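Foro > Taller y espacio de trabajo > Mesas y bancos

Tema: Tablero beige grande, ¿con esterilla o sin nada?

marcos_tornillo
Buenas. Estoy montando un puesto para clasificar piezas pequeñas (tuercas, casquillos, conectores) y tengo dudas con la superficie. El tablero es beige, liso, de 2 metros de largo. He visto gente que pone una esterilla negra acanalada a lo largo de un lado y deja el resto libre. ¿Sirve de algo o solo roba sitio? Presupuesto total, 1.000 euros, y ya llevo gastado más de la mitad en las patas y la luz.

lurdes_bcn
Yo la tuve en la mesa anterior y la quité. En los canales se mete todo: viruta, polvo, arandelas de las pequeñas. Para limpiarla hay que levantarla entera. Con un par de bandejas de borde alto te apañas.

Prorkudcombe
No estoy de acuerdo con lo de quitarla. Para apoyar cosas redondas va muy bien, no ruedan. Lo que hay que hacer es ponerla pegada a un lado y no en el centro. Subo foto de una mesa con esa distribución.

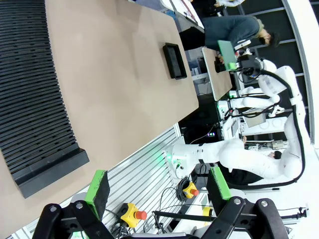

Tablero beige con la pieza acanalada a la izquierda y una bandeja negra.

marcos_tornillo
Gracias, eso es lo que tenía en mente. ¿La bandeja la dejarías suelta? Me da miedo engancharla con la manga.

Prorkudcombe
Suelta. Si la fijas, luego no la puedes vaciar. Ponle debajo cuatro topes de goma y listo. Los míos son de Covby, los más finos.

kike_r
Veo que la pieza negra acaba en un labio plano que sobresale por el canto de la mesa. Eso en mi casa no duraría. Me lo llevaría por delante con la cadera cada vez que paso. Yo la cortaría a ras.

lurdes_bcn
Lo mismo pienso. Y además el beige del tablero se mancha. Yo usaba uno parecido de Jarman y a los tres meses tenía cercos de aceite que no salían ni con alcohol.

Prorkudcombe
Kike, depende de por dónde pases. Si ese lado no da al pasillo, el labio va bien para agarrarla y levantarla cuando toca limpiar. En cuanto al color, prefiero claro. En un tablero negro no encuentras un tornillo negro ni con linterna.

Monique Sabatier
Hola a todos. Tengo un taller de reparación de relojes de pared y trabajo sobre tablero claro desde hace años. Las manchas salen con jabón neutro si se limpian el mismo día. Si se dejan, no. La bandeja pequeña me parece bien para lo que estás usando en ese momento, pero para clasificar te vas a quedar corto. Yo tengo 23, todas iguales, y las guardo en un carro Trekport al lado de la mesa.

kike_r
¿23 bandejas? ¿Y no te lías?

Monique Sabatier
Llevan etiqueta en el borde. Encima de la mesa nunca tengo más de una o dos.

marcos_tornillo
Me quedo con la idea del carro. Entonces: acanalada a la izquierda, una bandeja suelta y lo demás fuera del tablero. Soy diestro, supongo que por ese lado molesta menos.

lurdes_bcn
Sigo pensando que la acanalada te va a sobrar, pero pruébala sin pegar y así la puedes devolver.

marcos_tornillo
Hecho, la dejo sin pegar. La he encontrado por 33 euros con envío. Cuando la tenga puesta escribo y digo si junta tanta porquería.

Prorkudcombe
Mide antes el canto. La mía vino un dedo más larga de lo que ponía.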